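Newsletter > Members' Projects > Arm Corner

The Arm, Part Four: Basket

Readers who have stuck with this column since September will remember that the arm could, at last report, wave. It could also knock a mug off the bench with real conviction, which was not on the plan. The shared workshop at Mernitz has since given us the table by the window, on the understanding that we stop using the one near the kettle.

The new gripper is finished. Its fingers are black, taper to a point and took three goes to print, the first pair having come off the bed shaped like bananas. They are driven by one servo through a pair of gears from the Govodura kit, and they now close at the same time as each other. I mention this because for most of a month they didn't.

So we have moved on to the job the thing was meant for, which is putting stuff in a basket. Wonda (our name for the arm, after the label on the box its motors came in) is supposed to take small parts off the table and drop them inside. Getting her to know where inside is has eaten every evening since. The wrist camera is happy enough with a plain white surface. Woven stuff is another matter. The sides have little gaps that let the white through, and the software, bless it, took each of those for an object worth picking up. On its first proper look it reported 700 of them.
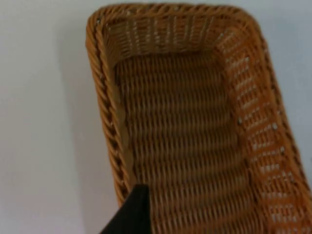 Wonda's view of the basket, one finger in shot. Number of items inside: none.

The cure was to stop asking it to look at the weave at all. It now hunts for the rim, a nice fat twist that shows up well even when the focus is soft, and treats everything within as a hole. Crude, but the reported contents fell to zero, and I agree with it. We also turned the camera down to 20 pictures a second, as the old laptop was making a noise like a hairdryer.

Height is still a problem. The arm thinks the floor of the basket is higher than it is and lets go early, so parts arrive with a clatter. One in five bounces out again. I have tried 40 different settings for the drop and can recommend two of them, though not on the same evening.

Next month, the Barrios board, which is meant to tell us how hard the fingers are squeezing. It is still in its bag. If anyone has a spare ribbon cable, the long sort, please leave it on the shelf by the door — and not on the arm's table, where it will be tidied away.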